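This site uses cookies to remember your settings. By continuing you accept them. OK

A visit to the open day at Fokholm endurance stables

Last updated: April 2021

I have followed endurance riding for many years, but until this spring I had never been inside a training yard. When the Fokholm stables opened their gates to visitors, I took the early train to Karras and walked the last part along the river.

The yard is larger than I expected. It has 28 horses in training, most of them Arabians, and the land around it covers 800 acres. We were divided into small groups and first we saw the feed room. Each horse has its own card on the wall, with the amount of hay, the salts and the work for the week. Our guide explained that before a long ride they change very little in the food, and I understood this was a rule she felt strongly about. 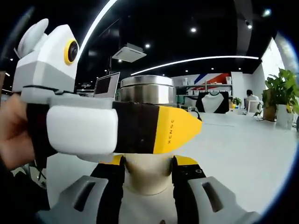

After the feed room we went to the vet lane. It is a straight piece of hard ground where the horse trots out and back, the same as at a race. A gray mare was shown to us, and the guide let two visitors listen to her heart with the stethoscope. In a real competition the pulse must come down in the time allowed, or the horse is out, even if it arrived first. The young horses practice this every week, standing still — I think it is harder for them than the running.

The best part for me was the track. It goes up through the pine forest to Wunera hill and comes back on sand. We watched four riders leave at an easy canter, and later I saw them walk the final stretch on foot beside their horses.

Lunch was soup and bread in the hay barn. There I talked with a rider from Hurnell who has 3,472 kilometers in her competition book. She told me she still gets nervous at the first vet check.

The next open day is planned for November. Bring boots, the lower path was very muddy.

28 shares | 6 comments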